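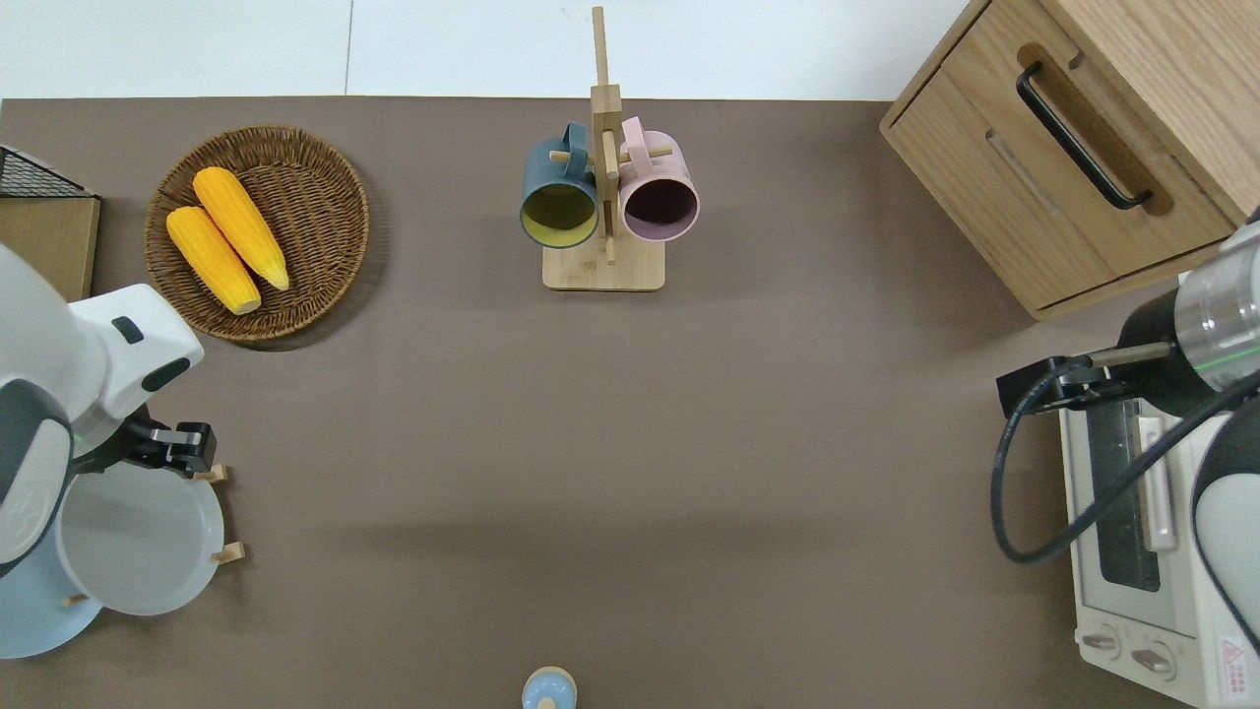 Mugs are the worst space thieves in any kitchen, and I say that as someone who moved into a flat with exactly one overhead cupboard and a box of mugs I refused to part with. For the first few months they lived in stacks of two, and every morning I'd pull out the bottom one and wait for the crash. Then my friend Fathima Saha gave me a mug tree and I've been a bit of a bore on the subject ever since. The trick is to hang only what you use every day, like the dark blue mug and the pink one there on their pegs, and pack the rest away for visitors. A tree stuffed full is a nightmare (you go for one and clip two others). If yours has a small base, load opposite sides evenly so it doesn't get tippy.

Same goes for the basket. I used to keep fruit and veg in a big deep bowl and there was always something going soft at the bottom that I'd forgotten I bought. A shallow round basket fixed that overnight. Two cobs of corn, or whatever I'm cooking in the next day or so, all sitting where I can see it. Onions and spuds go elsewhere, in the dark, and well away from each other or the spuds sprout.

Now, drawers. I was dead against those little stand-alone drawer units for years because I thought they'd only become junk drawers with nicer handles. Well, they do if you let them! My rule is one job per drawer. Tea bags in one, pegs and clips in another, batteries and the spare key in the third. Write it on a bit of masking tape inside the drawer if you live with people who "can't find" things.
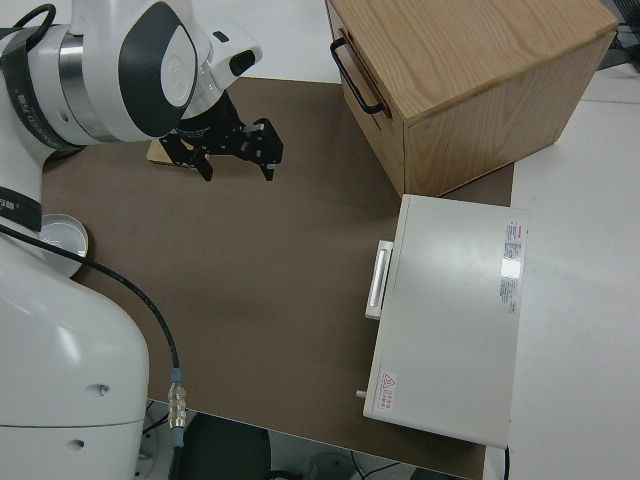 Two small drawer units, one in light oak and one in white metal.

You don't need them to match. I wanted everything in oak to begin with, but timber marks if you leave a damp cloth on it, so I'd put the metal one nearest the sink and keep the timber for dry stuff. Wipe metal with warm water and a drop of dish soap, then dry it straight away. For the oak I use a barely damp cloth and go with the grain. If a drawer sticks, rub a candle stub along the runners before you go buying anything fancy.

Plates next, and this is where I'll lose some of you. I keep mine standing up. I had a stack of 11 in the cupboard and the one I wanted was always third from the bottom, so out they'd all come. In a timber rack you take the one you're after and the others stay put. It doesn't have to be a big rack, either - I can feed the household quite happily off a handful of plates, and the good ones come down from the top shelf in May for Mum's birthday. 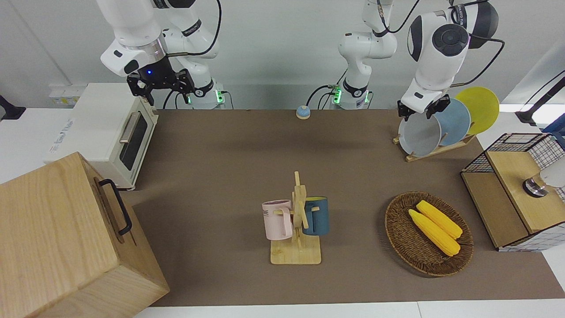 Three plates in the timber rack, toaster oven over on the other side.

Give a toaster oven some elbow room on all sides (check your manual, they vary) and keep tea towels right away from it. Crumbs are the other thing. Empty the tray once a week when it's stone cold, and if there's baked-on cheese, a paste of bicarb and water left for 8 hours will shift most of it. I do it before bed and wipe it out while the kettle boils.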